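Quick one tonight, it's gone eleven and I've got an early train.

So — sleeping in hot rooms. I said I'd write this up before July and then three people emailed asking, so fine, you get it in spring. The flat is top floor, faces south west, black roof. Last summer the bedroom thermometer was still on 27 at midnight and I was basically living on the kitchen floor.

What I tried. Fan at the foot of the bed, window shut: rubbish, just stirs it. Fan IN the window blowing out, other window open on the shady side — much better, took an hour or so to notice. Frozen bottle wrapped in a tea towel: nice for ten minutes, then a damp patch. Wet sheet over the door, same problem, plus the paint.

Curtains made the biggest difference and I resisted them for ages. Ordered lined ones from Mollberg, 63 quid the pair, hems a bit wonky. Shut by ten in the morning, not opened till the sun's off that side. Jericho Rivera from the old allotment group told me to do this in about my first week here and I ignored him. Sorry Jericho.

Bedding. Ditched the memory foam topper, it holds heat like a storage heater. Cotton sheet, no duvet, thin blanket for four in the morning when it finaly cools off. Bamboo mat over the mattress for the really bad nights — feels odd the first night, leaves a pattern on your legs, and I wouldn't go back. Wipe it with a barely damp cloth and dry it flat before you roll it up. I didn't the first year and it smelt like a pond.

Things I haven't tried: the Somex portable unit everyone goes on about (222 pounds, and the hose has to go somewhere), and the cooling pillow from Pumemell. If you've got either tell me if they're loud. I wake up if a pigeon lands on teh roof.

Also eat earlier. Sounds like nothing. Dinner at half six instead of nine and I stopped waking up boiling at two. 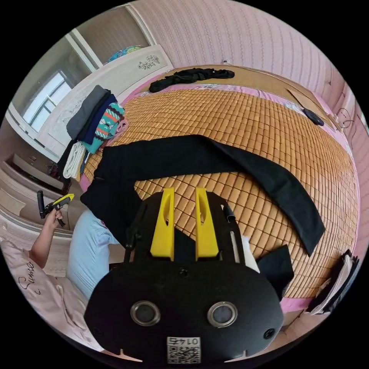
Oh and the shower thing — lukewarm, never cold. Cold wakes me right up and then I'm lying there sweating again by the time I've found my book. Right, bed. Comments are open, I'll get to them at the weekend.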